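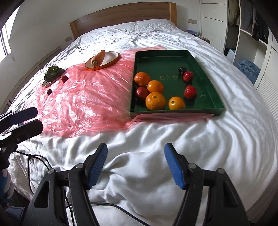

Adeel Usmani
Switched our duvet from the 13.5 tog to the 4.5 in April and put it back in December. Same as every year.

Adeel Usmani
The launderette on Ollent Road now wants £37 for a king size. It was £28 last winter.

Adeel Usmani
Furnstead sell a new one for £128, so three and a half washes and you've bought another duvet. I don't like that sum.

Adeel Usmani
Tried ours at home once. It fits the drum but the middle took nearly two days to dry and it went lumpy at one end.

Adeel Usmani
Current plan: cover off every week, duvet over the line when it's windy, launderette once a year. If anyone knows a cheaper place near Gondal, tell me.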